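Kuusisto gets its repair evenings back

I've been moaning about this on here since the library shut its back room, so you can imagine how pleased I was to get the email from Inger Damgaard last night. The Kuusisto repair evenings are coming back in February! They'll be in the old Flanoline shop on the harbour road, which has been standing with its blinds down for two years, and the doors open at 6 in the evening.

If you never went to the old ones, you bring your broken toaster or your wobbly chair or the coat with the zip that gave up, and you sit down next to someone who knows a bit more than you do and have a go at it together. I brought a lamp once and went home with the same lamp, working, plus a bag of somebody's rhubarb. You don't get that at the shopping centre.

Inger tells me 431 people signed the petition to bring the evenings back, and a fair few of them wrote little notes next to their names (mostly about hoovers, if I'm honest with you). The council has agreed to cover the heating until the summer, and after that we'll have to see. I asked her what happens if it doesn't carry on and she said, "Then we'll mend things in my garage," and I believe her.

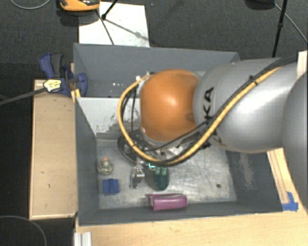
Flexes and leads are going to have a table all to themselves this time, which I think is a brilliant idea. Tapio Eskola will be looking after it, and he says tired cables were the thing he saw most often at the library, usually ones that had been bent sharply or yanked out of the wall by the cord. He's very keen on people giving a cable a bit of slack where it has to go round something, in a nice easy loop like the thick yellow one by the orange cover up there, and on tying the spare together so it doesn't snag. I went straight home and had a look behind my telly. Oh dear.

Marjatta Suominen is back on sewing, hooray, and she'd like any spare buttons you've got in a jar somewhere. Gladys Sotelo is doing bikes out in the yard if it's dry. Kalevi Ruotsalainen has offered to sharpen kitchen knives, but please wrap them in a tea towel for the walk over, as last time someone turned up with a bread knife sticking out of a rucksack.

It's free to come in, there's a tin for coffee money, and you don't need to book unless you're bringing something bigger than you can carry, in which case ring Inger first. The bus from Dikberg stops right outside. I'll be the one with the toastie maker.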